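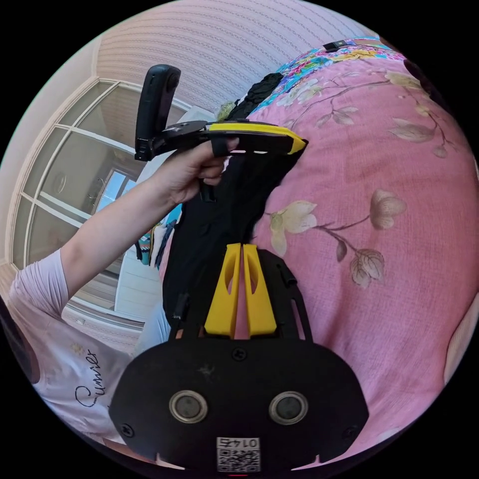
Black fabric between the yellow fingers, second gripper up near the top end of it.

Two-handed clothes handling on a real bed: how much mess do you leave in?
Started by lintwrangler, Sun 17 October

lintwrangler wrote:
I'm so happy with how this is going that I had to post. We're gathering two-gripper demos for the Histano project (folding, lifting, spreading out, all on a bed) and the plan is 100 demos for the left side leading and 100 for the right side leading. The left-leading set is recorded. After the first review pass 85 of them are keepers, way better than I hoped for soft stuff!

What I want opinions on is the background. Our bed has a very loud floral cover on it, pink in the middle, with a border in all sorts of colors, and there are other clothes lying around the edges. I love it. My project partner thinks I've lost my mind. Do you strip the bed down to a plain sheet, or leave it the way people have it?

hemline_77 wrote:
Leave it! We did a whole season on a plain gray table with Sotelo, and the policy was gorgeous on that table and useless on anything else. It went for a printed flower on a pillowcase once and tried to pick it up. We laughed for a week, then had to go back and collect everything again.

gradientgoat wrote:
Gonna disagree. Black clothes on a pink print is the easy case, because the outline jumps right out at you. The hard part is the black on itself. In your picture I can see soft folds and what might be a strap or loop down one side, but I couldn't tell you which layer is on top. If I can't, your model is going to have a rough time too. I'd sort out the lighting and the clothes before I worried about flowers.

lintwrangler wrote:
Fair point, and yes, black has been the hardest. We've got lighter things planned for the right-leading set. Look how the bed comes across from the other gripper, though:

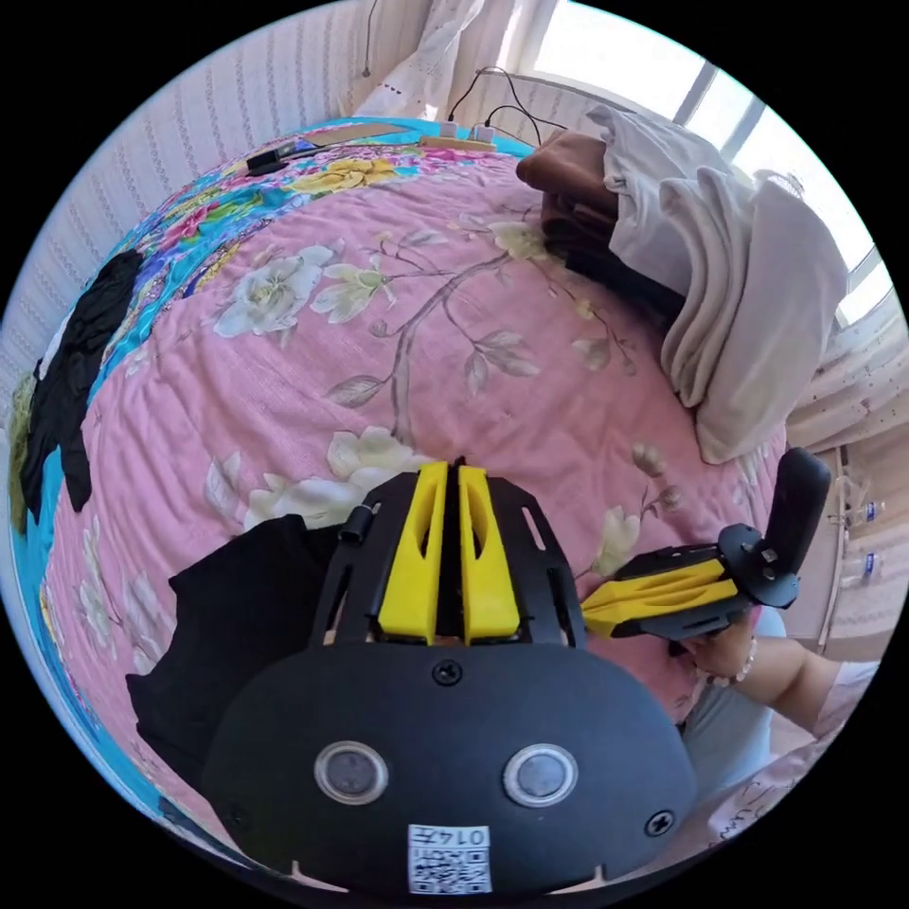 Both grippers over the bed, black cloth at lower left.

You get the second tool pointing toward the first one, which I'm really pleased with. Pillows, a folded blanket, a power strip with its cable, all of it in view. I'd much rather have the model see a power strip now than meet its first one in somebody's bedroom.

gradientgoat wrote:
OK, that's a nice view. I'd still move the cable. Nothing to do with learning, I just don't like a loop near moving hands.

lintwrangler wrote:
Yep, taking that one. Cable gets taped back.

spoolcat wrote:
Question from someone who's only done rigid objects (cups, blocks, more cups). How do you decide where a demo starts? With a cup it's easy, the cup is on the table. Does a shirt have a starting state?

hemline_77 wrote:
Ha, welcome to cloth! It has about a zillion. We pick a few families: flat, half folded, dropped in a heap. Then you write the family down BEFORE recording. If you label them later you'll find every heap has turned into "sort of flat."

lintwrangler wrote:
Same here, we use flat, hanging over the edge, and heap. A good "over the edge" one, with the near hem past the side of the bed:

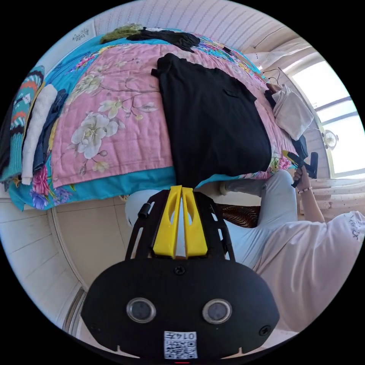

Dornlow Robot Learning Club / Soft Goods Group

The big black piece is our target there. Striped knit, white knit and the navy thing on the left are bystanders, and the demo is thrown out if anybody drags one of them along. We also hold still for 3 seconds at the start of every take so the two recordings can be lined up. Boring, but it saves so much grief.

gradientgoat wrote:
See, now there's a second black garment at the far end. How does the model know which one you mean?

lintwrangler wrote:
Written instruction per demo: "the one nearest the edge," "the crumpled one," and so on. I want it to have to choose!

gradientgoat wrote:
Then you need demos where the crumpled one is the answer. If the target is always the flat one in front, it'll learn "front" and ignore your words completely.

lintwrangler wrote:
Ugh, you're right, we're short on those. Adding a batch with the targets swapped. This is exactly why I post here.

spoolcat wrote:
Do the fingers get a decent hold on thick stuff? Ours are stiff and I've been scared to try a coat.

lintwrangler wrote:
Try it! Thick is easier to find by feel, for me anyway. Go in at the hem and close slowly. 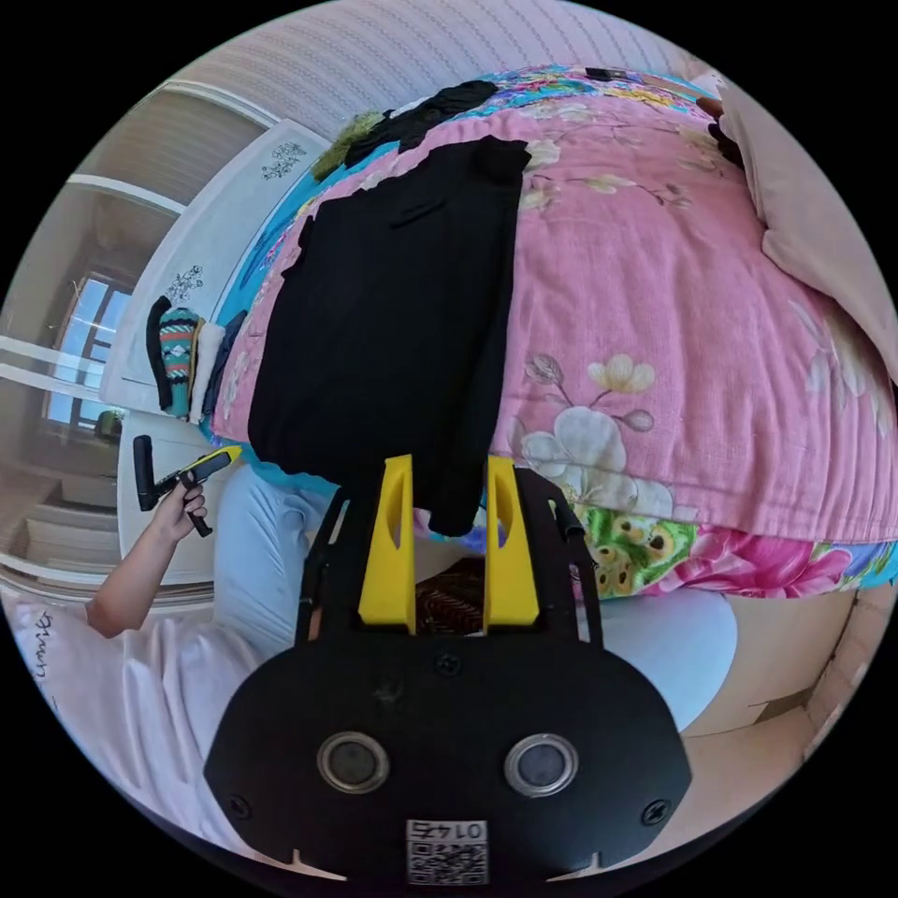

Lower edge of the dark jacket between the fingers, other gripper coming in from the left.

hemline_77 wrote:
Love this one. We had Vimska pads on our fingers for a while and I took them off for jackets, they bunched the lining.

gradientgoat wrote:
I kept mine on and had the opposite experience, thin linings slid out without them. Might be down to how hard you squeeze. Still say you should do one batch on a plain sheet, if only to compare.

lintwrangler wrote:
Deal, one plain-sheet batch, same clothes, same starting families. I'll put both sets of results in this thread when they're trained. Spoolcat, go get your coat!

spoolcat wrote:
Getting it now. It has a hood, is that bad?

hemline_77 wrote:
Start with the hood tucked under.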